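Home » Business » Resources » Pre-Launch Inspection Checklist for Online Shops, With Reviewer Comments

Pre-Launch Inspection Checklist for Online Shops

Issued by Zotuvel Merchant Services, Store Standards Office
Form 13, revised June
Store inspected: Toscombe Home Supply
Inspector: Kelly Sales
Store representative: Emerson Godoy
Overall result: Conditional pass. Five items to be corrected before opening.

Purpose and use

This checklist is completed before a new online shop is opened to the public on the Zotuvel platform. It is also used when an existing shop moves to a new theme, changes its payment provider, or adds a second country of sale. The completed form below is published with the consent of the store so that other merchants may see how comments are normally written and what level of detail is expected in reply.

Each item is marked Pass, Correct, or Not applicable. An item marked Correct must be fixed and shown to the inspector before the shop is opened. An item marked Pass may still carry a comment. Comments on passed items are advisory and require no reply.

The inspection covers the public side of the shop and the settings that affect customers directly. It does not cover bookkeeping, tax registration, or the contents of contracts between the store and its suppliers. Merchants should seek separate advice on those matters.

Section A. Store identity and contact details

A1. Legal name of the business appears on the contact page and in the footer.
Result: Pass
Comment: The footer uses the trading name and the contact page uses the full legal name. Both are acceptable.

A2. A postal address is given.
Result: Pass

A3. A working telephone number or staffed message form is available.
Result: Correct
Comment: The message form was tested twice. Neither test message reached the store's inbox. The form is still set to deliver to the address of the web designer. Change the delivery address and send a new test.
Store reply: Changed. Test message received the same afternoon. E.G.

A4. Hours of customer service are stated with a time zone.
Result: Pass
Comment: Hours are shown as 9 a.m. to 4:30 p.m. Eastern. The store may wish to repeat them on the order confirmation, where most customers look first.

A5. The "About us" page has been written for this store and contains no sample text from the theme.
Result: Pass

Section B. Product listings

The catalog held 166 listings on the morning of the inspection. All were opened. Drafts and hidden listings were excluded.

B1. Every listing has a title, a price, and a stock status.
Result: Pass

B2. Descriptions state size, material, and quantity per pack where these matter to the buyer.
Result: Correct
Comment: Pack quantity is missing from several listings in the kitchen and cleaning categories. A customer who orders a multipack and receives a single item is entitled to complain, and so is one who receives more than could be stored. The quantity should be in the title or in the first line of the description. It should not appear only in the specifications tab, which is closed by default on a phone.
Store reply: Quantities added to the first line of each description in both categories. Titles will be reviewed later in the season. E.G.

B3. Colors are named consistently across titles, option menus, and order emails.
Result: Pass
Comment: The option menu and the order email now agree. In the draft version seen earlier, they did not.

B4. Product photographs load in full on a phone connection and can be enlarged.
Result: Pass
Comment: Loading was acceptable. A number of files are much larger than necessary and should be compressed when time allows. The inspector recommends that the store keep the originals in a separate folder and upload only the reduced copies.

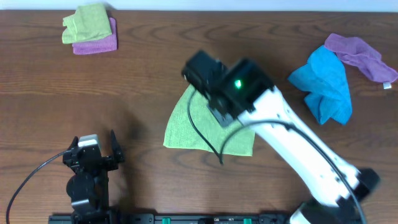

B5. Discontinued products are removed from search results or clearly marked.
Result: Pass
Comment: Discontinued products show a plain notice and a link to the parent category. Please make sure that the notice remains in place after any theme update. The last two updates to this theme are known to reset custom notices.

B6. Customer reviews, where shown, come from verified orders.
Result: Not applicable
Comment: Reviews are switched off until opening. If they are switched on later, the store should publish a short statement of how they are collected and when one may be removed.

Section C. Prices, taxes, and shipping charges

C1. The price shown on the listing matches the price in the cart.
Result: Pass

C2. Shipping charges are shown before the customer is asked for payment details.
Result: Correct
Comment: Charges appear only on the final page for addresses in Alaska and Hawaii. Customers in those states must be shown the cost at the same point as everyone else. The shipping table has a separate zone for these addresses, and the estimate tool has not been connected to it.
Store reply: The estimate tool now reads from all zones. Screens sent to K. Sales for review. E.G.
Inspector's note: Screens received and accepted.

C3. Free shipping thresholds are stated in the same amount everywhere.
Result: Pass
Comment: The banner, the cart, and the shipping page agree.

C4. Discount codes behave as described.
Result: Pass
Comment: The welcome code was applied to one order and refused on a second, as the terms say it should be. The refusal message reads "Error 123." This is of no use to a customer. Replace it with a sentence explaining that the code may be used once.

C5. Sales tax is calculated on the delivery address.
Result: Pass

Section D. Checkout and payment

D1. A customer may complete a purchase without creating an account.
Result: Pass

D2. Every checkout page is served over a secure connection.
Result: Pass

D3. Payment methods advertised in the footer are accepted at checkout.
Result: Correct
Comment: Two card logos are shown for cards that the store's payment account does not yet accept. Remove the logos until acceptance has been confirmed in writing by the payment provider.
Store reply: Logos removed. Application is pending and we will put them back once it is approved. E.G.

D4. Declined payments return the customer to the cart with its contents intact.
Result: Pass
Comment: Tested with the provider's test card. The cart was kept, and the delivery address was kept as well.

D5. An order confirmation is sent promptly.
Result: Pass
Comment: Confirmations arrived in about 13 seconds. The message is clear. The subject line should carry the order number.

D6. The checkout can be completed by keyboard alone.
Result: Pass
Comment: The order in which fields are selected is correct. The outline around the selected field is faint and would be easier to follow in a darker shade.

Section E. Returns and cancellations

E1. The returns policy is linked from every listing and from the cart.
Result: Pass

E2. The policy states who pays return postage.
Result: Correct
Comment: The policy says that postage is "handled case by case." This wording does not meet the standard. State plainly which returns are paid for by the store and which are paid for by the customer. If the store wishes to keep some discretion for goodwill, it may do so without mentioning it.
Store reply: Reworded. The store pays for faulty or incorrect goods. The customer pays in other cases. E.G.

E3. The policy states how long a refund will take.
Result: Pass

E4. An order can be canceled before it ships.
Result: Pass
Comment: Cancellation by the customer is available from the order page. Stock was returned to the listing correctly after the test cancellation.

Section F. Privacy, records, and staff access

F1. A privacy notice is published and names the outside services that receive customer data.
Result: Pass
Comment: The notice names Erden, the email service in use, and describes the data passed to it. Keep the notice current if the service is replaced.

F2. Marketing email is sent only to customers who have asked for it.
Result: Pass
Comment: The sign-up box is empty by default. It should remain so.

F3. Each member of staff has a separate login.
Result: Pass
Comment: The former shared login has been closed. The designer's login is limited to theme files and should be closed when the work ends.

F4. Two-step sign-in is switched on for every account that can issue refunds.
Result: Pass

F5. A copy of the catalog and order history is saved outside the platform.
Result: Pass
Comment: The first copy was opened and read without difficulty. Name a person responsible for repeating this each month.

Summary of items to be corrected

A3 Message form delivery. Closed.
B2 Pack quantities. Closed for descriptions. Titles advisory only.
C2 Shipping charges for Alaska and Hawaii. Closed.
D3 Card logos. Closed.
E2 Return postage wording. Awaiting a second reading by the inspector.

The shop may be opened once E2 has been closed. The store should keep this form with its records and produce it on request at the next inspection. Corrections made after opening need not be reported unless they affect checkout, refunds, or customer data.

Questions concerning a result should be sent in writing to the Store Standards Office, quoting the form number and the item letter. Replies are normally sent before 5 p.m. on the next working day.

Signed for the Store Standards Office: Kelly Sales
Signed for the store: Emerson Godoy

Related pages: Choosing a Payment Provider | Writing a Returns Policy | Moving an Existing Shop to a New Theme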